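About Bomar Table Care
11th June
By Treasa Brophy

Bomar began with a white table and a bad decision. Gavin Tennant had bought the table for the front room of the office, and Bindu Amin had used it to plan a budget, with a marker, directly on the top. The budget was fine. The table took most of a week.

We now look after tabletops for 126 offices, studios and schools, nearly all of them white, because people keep buying white tables and then living as if they hadn't.
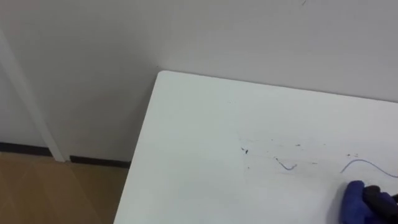 Gavin still maintains that the marker was labeled washable. Bindu still does our budgets, on paper.

What we do is dull, and we've made our peace with that. We wipe tables. We start with a soft cloth and plain water, and we stay with plain water longer than most customers expect to pay for. A mark that has gone gray and spread out is a mark on its way to leaving, and scrubbing harder at that stage mostly wears out the person scrubbing. Fold the cloth, turn it to a clean side, go again.
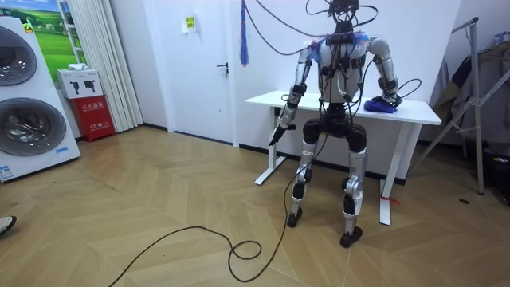

Do you bring your own cloths?
We bring everything, including a bucket. Please don't lend us the kitchen sponge. We've met the kitchen sponge.

Satish Tripathi joined in September to run training, which he does at a table he draws on himself every morning. New people get two cloths and a lot of time. The usual mistake is to clean the middle beautifully and push all the specks out toward the edge, where the customer sits. Satish calls this "relocating the problem" and makes them start over.

Sharada Gounder answers the phone. She'll ask what the table is made of, and "white" will not satisfy her.
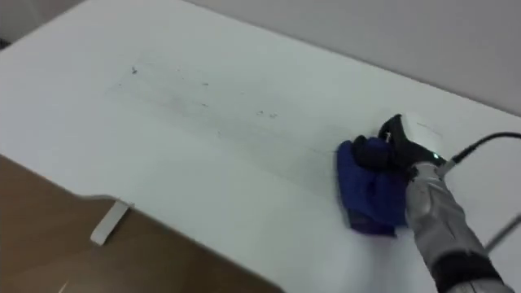

Where we work

Mostly offices, and any room with a pale floor and someone worried about it. We don't do carpets. We did one carpet.

Recent items
Dry marker or permanent: find out first
Cloths we have retired
The Paletti desk, one year on
Opening hours and holidays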